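Praltik amplía la serie Lillatden con un tablero de arce para juegos de piezas

Obura, 14 de septiembre. El taller Praltik ha puesto a la venta el tablero Lillatden de formato grande, una base plana de arce claro destinada a juegos de clasificación y construcción con piezas de colores. La distribución corre a cargo de Trustel, que ya comercializaba el formato pequeño de la misma serie. La tirada inicial es de 3.488 unidades.

De esa cantidad, 1.000 tableros están reservados para centros de educación infantil que hicieron el pedido antes de agosto y otros 1.000 se sirven a tiendas de material didáctico. El resto queda en el almacén de Obura para venta directa y reposiciones. Trustel indica que los pedidos escolares salen primero y que las tiendas reciben el género por orden de solicitud.

El tablero es rectangular y está formado por listones largos encolados en paralelo al lado mayor. Praltik no tiñe ni iguala el tono de la madera, de modo que en una misma pieza conviven bandas de color crema con otras más próximas a la miel, y en ocasiones algún listón francamente más oscuro. El fabricante considera esas diferencias propias del material y no las admite como motivo de devolución. Sí se cambian los tableros con nudos abiertos, juntas sin cola o cantos astillados, siempre que el comprador lo comunique antes del primer uso.

La cara superior se entrega lijada y con dos manos de aceite incoloro. No lleva barniz. Según la hoja técnica, el aceite deja una superficie mate con agarre suficiente para que los cubos pequeños no resbalen al empujarlos con suavidad, uno de los defectos señalados por los compradores del formato pequeño, que se vendía barnizado. El inconveniente del nuevo acabado es el mantenimiento: la madera aceitada se mancha antes que la barnizada y hay que renovar la capa cuando el tacto se vuelve áspero. Para la limpieza diaria basta un paño ligeramente húmedo y secado inmediato. La hoja desaconseja el alcohol, los estropajos y el lavado bajo el grifo.

El borde es recto y no tiene reborde. Este punto ha generado más correspondencia que ningún otro. En las pruebas internas se ensayó una versión con listón perimetral, que retenía mejor las piezas, pero dificultaba arrastrarlas desde la mesa hasta el tablero e impedía colocar dos tableros juntos para formar una superficie continua. Praltik optó por el canto liso y ofrece por separado un marco desmontable, todavía sin fecha de entrega.

Las piezas no se incluyen. El tablero admite cubos y bloques de cualquier procedencia y no lleva marcas, casillas ni líneas impresas. Quien necesite delimitar zonas puede hacerlo con cinta de papel, retirándola al terminar la sesión; la cinta plástica arranca parte del aceite y deja cerco. El fabricante recomienda piezas de colores lisos y saturados. Sobre el arce claro, el azul y el rojo se distinguen sin dificultad, mientras que el amarillo pierde contraste en las bandas de tono miel y conviene reservarle la parte más pálida del tablero cuando el ejercicio consista en localizar piezas a distancia.

En cuanto a la colocación, la hoja técnica pide una superficie plana, estable y más ancha que el tablero. Sirven tanto las mesas escolares corrientes como los bancos de taller de chapa perforada, sobre los que la madera ventila también por la cara inferior. Esa ventilación tiene cierta importancia en aulas con calefacción por suelo: un tablero apoyado durante semanas sobre un tablero ciego, con una cara expuesta y la otra tapada, tiende a curvarse. Para evitarlo, Praltik aconseja darle la vuelta con regularidad, ya que ambas caras reciben el mismo acabado y pueden utilizarse indistintamente. No debe guardarse apoyado en diagonal contra la pared.

La serie Lillatden se fabrica íntegramente en Obura. El arce llega ya secado y se deja reposar en la nave antes de cortar los listones, que se alternan según el sentido de la fibra para compensar tensiones. Después del encolado, cada tablero pasa por la calibradora y por una revisión manual de cantos. La ampliación de la serie no ha requerido maquinaria nueva —sí una mesa de prensado más larga, instalada durante el verano— y el taller mantiene el formato pequeño en catálogo, aunque en adelante también se servirá aceitado.

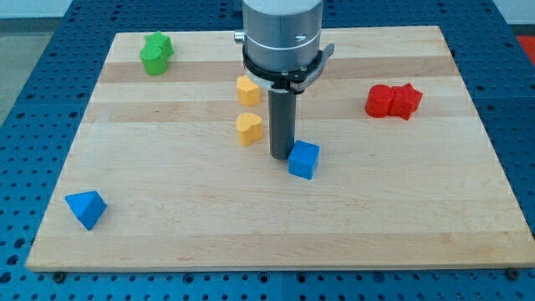

Una lectora que trabaja con el formato pequeño escribe a esta redacción que el problema de su aula nunca fue el deslizamiento, sino el ruido: los cubos de madera golpean el tablero, el tablero golpea la mesa y, con varios grupos a la vez, cuesta hacerse oír. Añade que un fieltro fino debajo lo resuelve en parte y pregunta si el modelo grande llevará apoyos de goma.

Consultada al respecto, la empresa responde que no los lleva de serie. Los apoyos fijos impedirían usar las dos caras. Trustel suministra tacos adhesivos de corcho que pueden ponerse y quitarse, aunque advierte de que sobre la madera recién aceitada agarran mal y recomienda limpiar antes la zona con un paño seco. El fieltro es compatible con el tablero siempre que no esté teñido, dado que algunos tintes migran a la madera con la humedad.

Los centros que ya disponen del formato pequeño barnizado pueden seguir utilizándolo junto al nuevo, con una salvedad: el grosor de ambos no coincide y, al juntarlos, queda un escalón en el que se traban los cubos. Praltik no prevé fabricar calzos para igualarlos.

El plazo de entrega para nuevos pedidos se comunica en el momento de la confirmación. Los tableros viajan planos, en caja de cartón con cantoneras, y deben permanecer un día dentro de la caja abierta, en la misma sala donde vayan a usarse, antes de sacarlos definitivamente.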